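Carrying a Table With Somebody Else (What a Robot Project Taught Me)

My tips page is usually about drawer runners and scratched floors, so bear with me this week! I spent a Wednesday at the Ganlow lab, where Begoña Urquijo and Tianyou Gu are working out how a robot with two hands can learn to carry things together with a person. I went for the robot and came home with a page of notes on moving furniture.

The method is simpler than I expected. A person wears the controls and does the carrying through the robot's arms, over and over, with a partner on the other end. Every carry gets recorded, and a program called Ulivum learns from the recordings what the hands should do next. They had 241 carries when I visited. Tianyou says the first 127 were nearly useless, as all of them were done by two people who knew each other's habits too well. Once they started swapping partners – tall, short, impatient – the robot got a lot better at following.

So, the tips. I've tried all of these at home with my brother-in-law and our old kitchen table.

Hold from below, steady from above. The carries that went well in their tests had the palm under the edge and a finger or two flat on top. Squeezing the edge hard made the robot slow to notice which way its partner was pulling. Same for me – when I grip like mad I can't feel a thing.

Pick one leader before you lift. If both ends steer, you get a tug of war. In the lab the person leads and the robot follows, full stop.

Wait for 2 seconds after the lift. Begoña added this pause to every carry and the tilting dropped right off. It feels silly and it works.

Slow down before the turn, well before you reach the doorway. I have the dent in my door frame to prove this one.

Keep your hands as wide apart as you comfortably can. With hands close together in the middle, a table top wants to roll, and your wrists get to do all the work of stopping it.

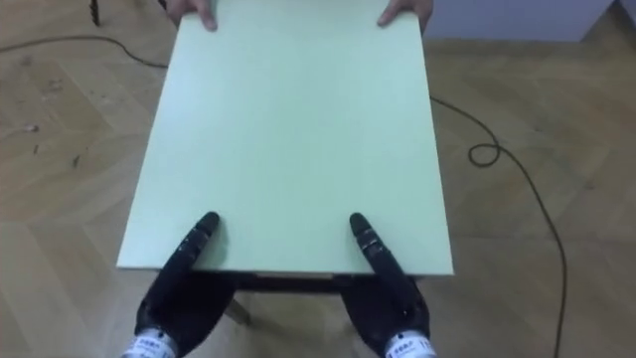 Two hands at each end, with the robot's index fingers flat on the green top.

What it still can't do: stairs, anything floppy (they tried a mattress, and I would have paid to watch), and partners who change their mind halfway. Tianyou wants over 3,000 carries before he'll say much about new rooms, and the next batch starts in June.

I asked if it could help me with the piano. Begoña said to call movers.

Next week I'm back to drawer runners, including the sticky one Khalil wrote in about.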